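Packing bench, Prurside
November, started 9:40

Carrying on with the multi-bottle order for Riquelme. Last entry ended with the bottles going in upright and the bag splitting at the side seam, so upright is out. Working on laying them down flat from now on, four to a mailer, no carton inside.

Bench setup
Green mat on the front table, long side toward the carpet. White table stays behind it. Wiped the mat down first with a damp rag and then a dry one. There was a tacky patch from the tape last time and the mailers kept catching on it. It came off with warm water and a bit of rubbing. Please don't use the scraper on the mat, it leaves a ridge and then everything placed over the ridge wants to roll.

Mailers are the yellow ones from Voden, 33 cm across the mouth measured flat. The Motik ones are still in the closet. They are a thicker film and I like the feel of them better, but the adhesive strip is narrow and we only have part of a pack, so no point building a method around them until someone decides whether to reorder.

Bottles are the orange laundry detergent ones. Turned all the caps down hand tight before starting and dried the necks. One had a little dried blue around the thread from when it was last open. Cleaned that off, otherwise it makes the cap feel tight before it is.

Order of work, version 3
1. Lay the mailer flat at the left end of the mat. Let the bottom of it hang over the table edge. Tried it fully on the mat and it takes up all the working room.
2. Smooth the top layer with the side of the hand. It won't go completely flat and doesn't need to.
3. Bottles on their sides on top of the mailer, caps all the same way, to the right. Push them together so the labels touch.
4. Last bottle goes down on the green first, then across to join the rest.
5. Check the stack is square, then open the mailer and load from the cap end.
6. Press the air out from the closed end, peel the strip, fold, press along the whole fold.

Step 3 is the change from version 2. Before, we alternated the caps left and right on the idea that it would fill the space better. It does make a tidier block on the table, but in the bag the caps that face the closed end push into the corners, and the film goes white and thin there. Caps all one way leaves a slack pocket at that end and the slack does no harm.

Step 4 looks fussy when written down. Setting the last bottle straight onto the mailer kept dragging the film and pulling the others out of line. Putting it on the bare mat first gives you a chance to turn it so the cap is the right way and then move it over in one go.

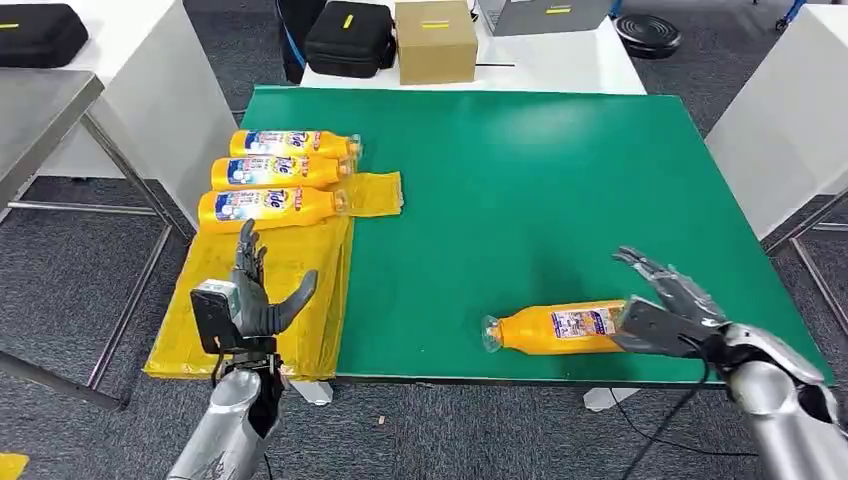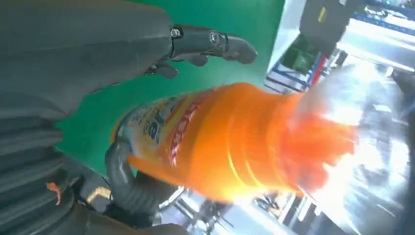 Stacking on the mat. First picture is three bottles on the yellow mailer with the fourth on the green, second is close in on one bottle lying on its side.

Notes from the runs

First run of the morning went slowly. The mailer crept toward the edge every time a bottle was pushed up against its neighbor. Left it alone to see how bad it would get, and by the time the load was together the bag had moved far enough that the bottom bottle was sitting partly over the table edge. Nothing fell. For the next one I moved the starting position in by a hand's width and that took care of it. Worth putting a strip of masking tape on the mat as a start line. Not done yet.

Second run better. The loose flap of film that sticks out from under the bottles on the right is a nuisance, it folds back on itself when the load is slid and then you have a double layer at the mouth and the bottle base catches on it. Smoothing it out to the right before the bottles go down helps. Tucking it under doesn't, it works its way out again.

Third run was the one I would call normal. No creeping, flap stayed out, load went in on the first push. Pressed the air out and got a decent flat seal. Held it by the sealed end and shook it over the mat, which isn't a proper test, but the caps didn't knock hard against each other and that was the noise I was listening for.

Bottles on their sides roll less than expected. The flat faces help. They will slide though, and the mat is a little shiny, so a shove at one end turns the bottle instead of moving it. Better to push at the middle of the label. If you are moving one by the cap end only, it swings.

Grip: the smooth part of the bottle is slippery if there is any detergent on it at all. Label is easier to hold than bare plastic. Wipe them before, and wipe your hands or whatever is doing the holding. Rag is on the hook by the sink, please put it back there wet side out.

Leaks
Put a paper towel into each mailer under the caps and left the sealed bags lying flat through lunch. Opened at 1:15. Two towels dry, one with a spot the size of a dime. The spot was from the bottle with the dried stuff on the thread, so either my cleaning wasn't good enough or the cap wants replacing. Marked the base of that bottle with a pencil X and put it on the shelf. Do not use it for the next set, it will confuse the results.

I would like a longer soak test, overnight at least, with the bags laid on their other face as well. They will spend most of their trip in whatever position the truck gives them.

Seams
No splits today. On the loaded bags the side seams are under some tension where the widest part of the bottle sits, and the film has a sheen to it along the pull lines, but I couldn't get a fingernail into any of it. Corners at the closed end stayed slack. In the upright trials that was the place that went first.

Checked the adhesive again after lunch. Holding well along the middle, lifting a little at both ends. That is a pressing problem and not a glue problem. I was pressing from the middle out and running out of patience at the edges. Start at one end and go across.

Cushioning
Riquelme asked whether a sheet of bubble is needed between the bottles. Tried one load with it. Four bottles plus the sheet will go in, but the fold at the mouth ends up so short that the strip lands on the bulge and doesn't lie flat. Without the sheet there is room to spare. If they insist on cushioning we need the next mailer size up, and that changes the price, so it should be put to them that way. My own opinion is that a thin paper wrap around the caps would do more than bubble around the bodies.

Supplies
Voden wants an order of 2000 minimum to hold the price on this size. We don't need that many for Riquelme alone. Possible if the spring soap kits go in the same bag, but I haven't tried the kits yet and wouldn't sign for the bags until I had. Ask for another sample pack in the meantime. The current pack is getting low, and I have been reusing opened ones for stacking practice, which is fine for the table part but don't seal a reused one and count it as a result – the film is already stretched.

Left for next time
– tape start line on the mat
– overnight leak test, both faces
– paper wrap on the caps, one load with and one without
– try a load of soap kits in the same mailer
– drop test off the white table onto the carpet, then onto the hard floor in the hallway. Bag the whole thing in a trash liner first, I am not cleaning detergent out of the carpet
– find out who has the good scissors

Bench wiped and mat left out flat to dry. Mat should not be rolled up damp, it holds the curl for days and the far edge lifts where it meets the white table. Empty mailers went back in the pack with the openings all facing the same way. The sealed ones are on the lower shelf with the time written on them in marker. Leave them lying down.

Stopped 4:20.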